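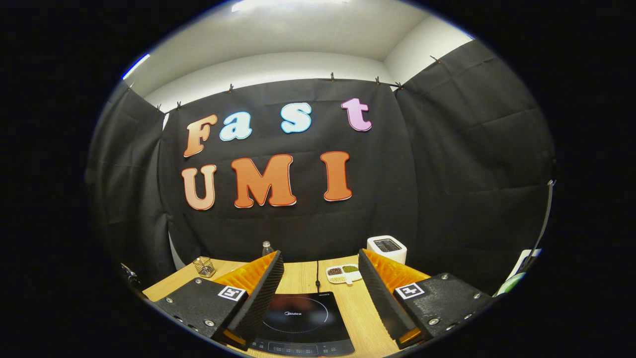 Student robotics club to attempt breakfast in public

Nov 16, 2025. The Kellex student robotics club will open its practice kitchen to visitors in February, with toast on the programme and beans for anyone who prefers sorting to eating.

Members have 77 practice runs behind them and hope to reach 100 by the open day. "The toaster is ahead on points," said club captain Fatima Adebisi.

Entry is free. Toast is offered without guarantee.

Press contact: Hok-lam Yip, Kellex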